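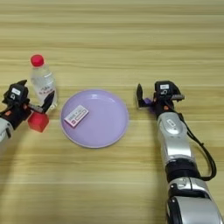

# How do you sleep on a train?

Imagine climbing into bed in one city and eating your breakfast in another. That's what happens on a sleeper train, and it's a brilliant way to travel!
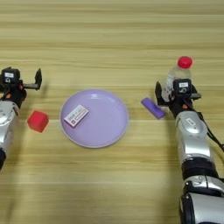 **Dwight Gagnon**
Travel writer, Young Explorers pages
June 16, 2020

## Where are the beds?

A sleeper train has carriages with tiny bedrooms inside. They're called compartments. In the daytime you sit on a long, padded seat. In the evening the attendant comes along, pulls a handle and folds the seat down, and there's your bed. Another bed swings out of the wall above it, with a little ladder to climb up. (I always ask for the top one.)

A bed on a train is called a **berth**. Ships have berths too – railways borrowed the word from sailors.

## Does the driver stay up all night?

No, because a tired driver wouldn't be safe. The train from Nallwood to Stastum travels 2,239 kilometres and can carry 300 passengers, and its drivers swap over at stations on the way. You might feel a gentle bump when they change the engine at Kohlhase. Most people snore right through it!

## Why doesn't it go faster?

Sleeper trains often go quite slowly on purpose. If yours raced along, you'd arrive at three in the morning, when all the cafés are shut and it's still dark. Sometimes it even stops for an hour in the middle of nowhere to let goods trains go past.
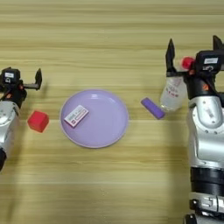

*Two robotic arms above a wooden tabletop.*

## What if the train crosses a border?

A border is the line where one country meets another. On some trips, guards get on and look at everyone's passport. On others, the attendant looks after the passports overnight so that you can stay in bed.

## What should I pack?

Take a small bag with your pyjamas, toothbrush and a book, and push your big suitcase under the bed. Pack thick socks as well. I went over the Pralell pass in December and my toes were freezing, but when I lifted the blind there was snow all the way up to the stars!

### Words to know

- **Attendant** – the person who looks after your carriage
- **Berth** – a bed on a train or ship
- **Compartment** – a small room on a train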